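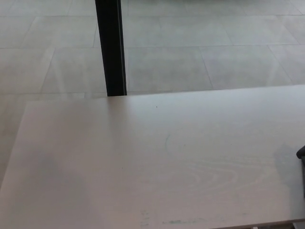
Tabletop and tiled floor

The Hasgate night-bus harassment project has now trained 50 drivers, 13 of whom asked for the longer session. The Sirnden depot still hasn't sent its list — we've stopped holding our breath.

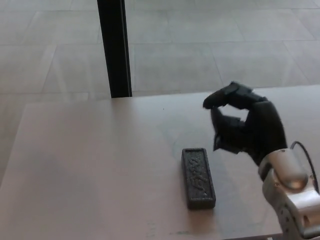

Who reads the rider complaints?
Two staff at Castillo read them every morning.

Reports went up in February, which the bus company took personally. 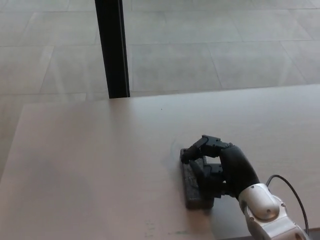
Light beige table, gray tiles behind

Recent items
Jotley station lighting walk
Bystander cards, second printing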